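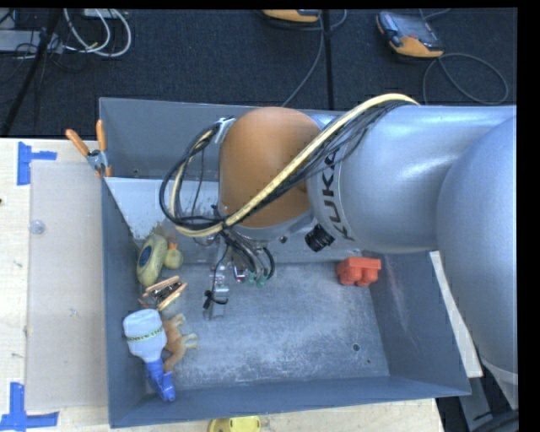
Bin picking on trial: a short gallery
Reading time: 2 minutes
August, by the Brusarton bench notes editor

Ronar is a grasping method that tries to learn from its own misses. The write-up makes large claims for it, so we spent part of the summer running it on mixed household bits in an open metal bin. I came away less impressed than the authors were.

The opening picture has the KUKA arm over the bin, with the rubber duck, the spray-style bottle and the rest mostly up against the left wall. Walls are where these methods tend to struggle, and the paper's own tests kept everything well clear of them.

What we got
Ronar made 111 tries and lifted something on 79 of them. The older method, Multia, had the same number of tries and managed 48 fewer lifts. That sounds like a win until you look at which objects were picked. Easy shapes came up again and again, and a lift counted even if the thing was dropped straight after.

What bothers me
The score treats every object alike. Only 13 of the lifts were of items touching a wall. The authors say the method "explores", but from our logs it mostly goes back to what worked last time. I'd want a run where nothing is put back in the bin before I believed the headline figure. The Çınar object set would do for that, and it's cheap to put together.

We have the arm again in the autumn and will repeat the wall test with the drop rule tightened.

Related
Multia, one year on
Does the Çınar set still tell us anything?
Suction or fingers: the Brusarton bench results
How to read a grasp success rate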